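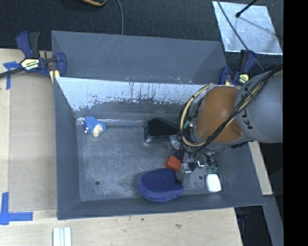
Packaging and Storage of Goods, Unit 5: Returns and What Happens to Them

Welcome back! We left off last time with outbound stock, and now we get to my favorite part of the whole course, which is everything that comes back the other way. Read this before class and bring your notes from the Cekdale visit, because we'll lean on them a lot.

Why returns are so interesting

Outbound goods are all alike. A pallet of 20 cartons leaves the Drudlow depot and every carton has the same label, the same weight and the same tape. Returns come in one at a time, in whatever box the customer had in the closet, and each one is a small puzzle. Is it ours? Is it complete? Can it be sold again, and at what price? I could talk about this all day (and some of you know that I have).

Grading

We'll use the four grades from the Chauke handbook:

Grade A – unopened, seal intact, goes straight back to stock.
Grade B – opened but complete, needs a new box.
Grade C – usable with a part missing or a mark on it, sold at a discount.
Grade D – recycle or dispose.

Most arguments happen between B and C. Soft goods are a great case to think about, toys especially. A plush toy has no seal to speak of once the tag is off, so what would you look for? Seams, stains, smell, the stitching around the eyes. Write down your own checklist and we'll compare them in class.

Holding containers

Rigid bins with sloped sides are easy to reach into and easy to wipe down, but you give up floor area at the bottom. Straight-walled bins hold more and are harder on your knuckles. Scuffs on the floor of a bin are normal wear. Sharp edges and cracks are another matter, and a bin with either one comes out of use until it has been checked.

The time limit

In the Graterero exercise a returned item must be graded within 2 days of arrival. Work out what that means if 18 items arrive every day and one person can grade 5 an hour. Then try it again with a sick day in the middle – the backlog grows faster than you'd expect, and it's a lovely thing to plot on graph paper.

To hand in

Your checklist for soft goods, one page at most, and your backlog chart with the axes labeled. Both are due at the start of the first class in June. The reading for Unit 6 is the chapter on cold storage, and you can skip the section on dry ice for now.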